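Workshop notebook, Zaver airframe
11 May 2026

Continued from the previous page. The left wing is glued again and it stayed in the jig over the night. The repair looks straight when I look along the trailing edge, but I did not put any load on it yet.

Weight and balance

I put the complete aircraft on the scale with the survey camera and the big battery. The result is 1,854 grams. Before the repair we had a lower number written inside the hatch, but I do not trust it, because the person who wrote it did not say which battery was used. Please, when you change this number, write also the battery.

The centre of gravity is now too far back. I moved the battery tray forward by 4 mm and it came almost to the mark. To go further I would need to cut the foam behind the nose, and I prefer not to do it before the flight in Bresberg. If somebody wants to try with a small piece of lead in the nose, the lead is in the drawer under the soldering station.

Motor and propeller

The vibration we heard last time is still present at middle throttle. I changed the propeller for a new one from the same bag and it became a little better. Then I turned the propeller by 90 degrees on the shaft and it became worse again, so I suspect the adapter and not the blades. I ordered a new adapter from Lillik. They say it is in stock, but they said this also for the servo horns.

Current at full throttle, on the bench, was inside the limit for the controller. The controller was warm to the finger after the test but I could hold it. I did the test with the nose cover open, so in the air it can be different.
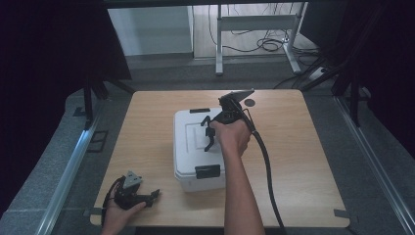
Autopilot and log files

I downloaded the logs from the last three flights. The second one has a hole in the middle where the GPS position is missing. At the same moment the radio changed its power, so these two things may be connected. The GPS antenna and the radio antenna are too near to each other in this fuselage, we have discussed it already. I would like to put the radio antenna into the right wing tip, with the cable along the spar. This means a longer cable and some loss, but the range we need at Bresberg is short.

The return altitude was set to 207 m. I do not know who has chosen it or why. It is higher than what our permission allows, so I changed it to the same value as in the Eskola aircraft and saved the parameter file with a new name. The old file is still in the folder, please do not load it.

Compass calibration must be repeated outside. I tried it on the bench and the values were nonsense, probably from the steel legs of the bench.

Launch

The bungee has small cracks near the ring. I cut off the bad end and made a new knot, so it is now shorter and pulls harder at the start. Whoever launches should walk back 3 steps less than before. For September we should buy a new one anyway.

Still open

Load test of the left wing, with sand bags, both directions.
New adapter, when it comes.
Radio antenna to the wing tip. I have cable but not the right connector.
Hatch magnet on the right side is loose, glue it with the slow epoxy, the fast one eats the foam.
Print the new checklist. The old one has still the failsafe test after arming, and it should be before.

One question for the colleagues who fly the Eskola: do you also get the low voltage warning just after the climb, when the battery is nearly full? On the Zaver it comes every time and disappears after a few seconds. I raised the delay of the warning a little, but I would rather know the cause. The measured voltage on the screen is lower than on my meter, so maybe only the divider is set wrongly. I will compare them again with the small battery when it is charged.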